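**Revised rules for simulated tabletop runs**

The updated rules for simulated pick-and-place work take effect in February. They replace the old two-page sheet and apply to all groups that submit runs to the shared library, including the Nasen and Cullinane sites. Runs already in the library stay under the old sheet unless they are opened again for editing.

The main change is to how a scene is set up before the arm moves. Under the old sheet, a run could start from any arm position. A check of 1,637 stored runs at Darkenia found that many began with the fingers already closed or with one finger hiding the target. Those runs were hard to review, and two reviewers looking at the same run often gave it different marks.

From now on, the start view must show both fingers open and the target in plain sight between them or ahead of them. Other items may be on the counter. They don't have to be fully in view, but they should be clear of the target. Patterned counters are allowed. A thin metal item on veined stone is a fair test and should not be swapped for an easier surface.

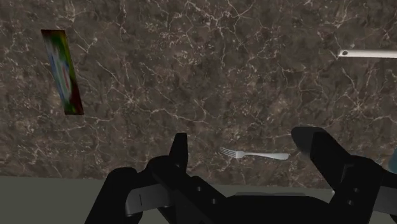
*Grasance Bench Notes | Issue 23 | page 4*

With a flat item such as a fork, write down which way the handle points and where on the item the grip is planned. "Center" is not enough. Use "neck," "handle" or "tines," and add left or right as seen from the wrist view. The grip point goes in the run notes before the run starts. If the plan changes partway through, leave the first entry alone and add a second line below it.

Items outside the task are to be listed by what a reviewer can tell from the view. If the print on a box is too blurred to read, write "flat box, print not readable." Don't copy the name from the asset list into the view notes. The asset name has its own field. The same goes for an item that runs past the edge of the view. "White handle, right edge" is fine, even if you know which utensil was loaded.

Contact with the counter is the other point that has changed. Fingertips may touch the surface during a pick. They may not pass into it. The simulator will let this happen if the contact settings are too soft, and the run can still be scored as a success. Reviewers will now fail any run where a fingertip sinks into the counter, whatever the score says. Check the contact log at the lowest point of the pick before you submit.

Limits for each submission:

- No more than 800 runs in one batch.
- No more than 4,000 steps in one run. Longer runs need to be split, with the split noted in both parts.
- One counter texture per run. Changing it between runs is fine.
- Camera position fixed to the wrist for the full run.

Review time will be longer at first. Expect a batch to take roughly twice as long as it did last fall. Batches that are missing grip points will be sent back unread and will lose their place in line.

The new form is in the shared folder with the old one, which is now marked "closed." Questions about the contact rule go to the review desk at Darkenia. Questions about the form go to your own site lead.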